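Notice to the Incoming Records Officer, Clanwood Office

The desk in Room 12 passes to you with its contents. My predecessor, Eun-seong Bang, kept the Simer accounts in the cabinet beneath the desktop, and the arrangement has been preserved since October. Blue binders are to be returned before the door is closed for the night.

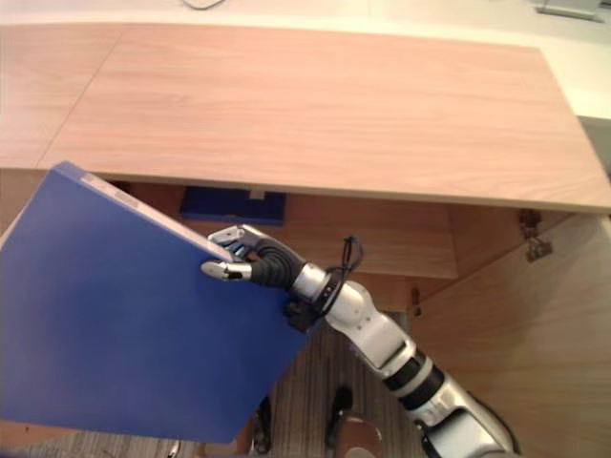 Where does binder 723 belong?

On the shelf under the desk, with the Vasari letters, and never on the floor.

You will find that binder 723 is heavier on some evenings than on others. The office has recorded this and requires no report. Pages have been added in Bang's handwriting – the most recent concerns you, and is courteous. Kindly read it once, initial the margin, and put it back.

The cabinet is to be locked by 9:00 p.m. Should it be open in the morning, leave a clean sheet of paper inside and begin your work as usual.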